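October 13, 2021

Code review at Lidthorpe

We changed how we review code on the Allalness project this month. Until now one person approved everything, and the queue got long. The worst case was a single change of 3092 lines that sat open until its author had moved on to other work.

The new rule is that two people review each change, and anything over 900 lines gets sent back to be split.

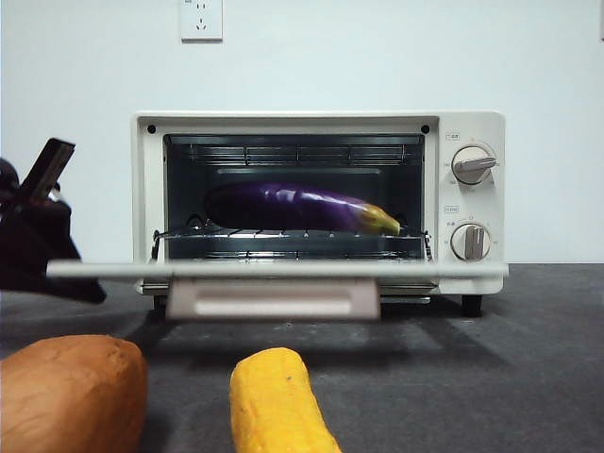

Splitting is harder than it sounds. The billing module we took over from Basix has few tests, so a small change there still touches a lot of files - mostly config. I have asked for those to go in separately, and I'll look at the limit again once the next release is out.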